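Moving into a second-floor place, washer shakes the whole room on spin

posted by marlo_k in Home & Laundry

Hi all. I moved into an older building in Reremmont in December and the front loader that came with the place is driving me up the wall. It washes fine, but once it hits the fast spin the floor hums and my downstairs neighbor has knocked twice. Machine is a Trenen, no idea how old. I wash small loads, mostly work clothes. Do those rubber anti-vibration pads do anything, or am I wasting 19 bucks?

dustpan_deb
Pads help, but do the boring stuff first! Put a level on top of the machine, front to back and then side to side, and screw the feet up or down until the bubble sits in the middle. Then push on opposite corners. If it rocks at all, you've found a good part of your noise. Tighten the lock nuts afterward (I forgot mine and was back to square one in a week).

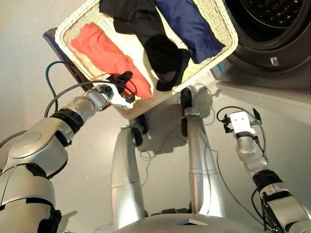
Small loads can be the culprit too. Two pairs of jeans and a towel will clump on one side of the drum and thump like crazy, so try saving up for a fuller load and see if the neighbor quiets down. I'd also drop the spin to 1,000 or lower if yours lets you pick. Clothes take longer to dry, but I run mine on low every Thursday night and my upstairs-hating cat sleeps right through it.

pipewrench44
check the shipping bolts on the back. seen it a bunch

Skylark Lane
I bought the Preda pads and they were okay on tile, useless on my old wood floor. A thick piece of plywood under the whole machine did way more for me. Screw it to the joists if your landlord's cool with it. Mine wasn't, so I just set it down and it's stayed put so far.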